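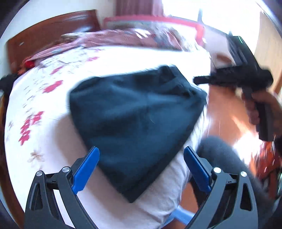

Dark teal on a flowered sheet: the bed makes a great folding table.

Fold it on the bed!

I've been folding laundry on my bed for years and I will happily tell anyone who stands still long enough. A bed is wide, it's soft, it comes up to a decent height, and you can't get into it at night until the pile is gone (best deadline in the house!). Here is how I go about it.

Clear the top first. Push the quilt or blanket up toward the head of the bed in one long roll and leave it there. You want the sheet pulled smooth, with no lumps under your hands. I give mine one good tug at each corner and that does it.

One thing at a time. Tip the basket out on a chair, not on the bed, or you'll lose your work space before you start. Then lay a single piece down and spread it with flat palms, from the middle out. Dark cloth on a light sheet is a treat to work with, because every edge shows up. With white pillowcases on a white sheet I go mostly by feel.

Get the corners straight before you fold anything. If a piece has landed as a triangle or a kite shape, pick it up by two neighboring corners, give it a snap, and lay it down again. Smoothing a crooked piece only gives you a smooth crooked piece. Bunched folds along one side usually shake out too, and if they don't, hold the hem and pull gently sideways.

Towels: long edges together, then in half, then in thirds. My shelf is 15 inches deep and thirds fit it beautifully. Measure yours, it takes a second and saves so much refolding.

T-shirts: face down, sleeves in, sides in, then up from the bottom in two folds. Stand them on edge in the drawer. I love being able to see every color at once!

Deep colors: check for lint before you fold. Run a barely damp hand over the cloth in one direction and the fuzz rolls up into little strings you can pick off. New dark towels get their first few washes on their own at my house, well away from anything flowered or white.

Tibor Lengyel wrote in from Trestine to say he sets a kitchen timer for 20 minutes and stops when it rings, folded or not. I tried it in January and got through two full baskets, so that's my routine now.

Stack as you go along the foot of the bed, one stack per drawer or shelf, heaviest things at the bottom. Then carry each stack straight off to its place, pull the quilt back down, and the bed is made as well.

Next up: fitted sheets, and yes, they can be folded!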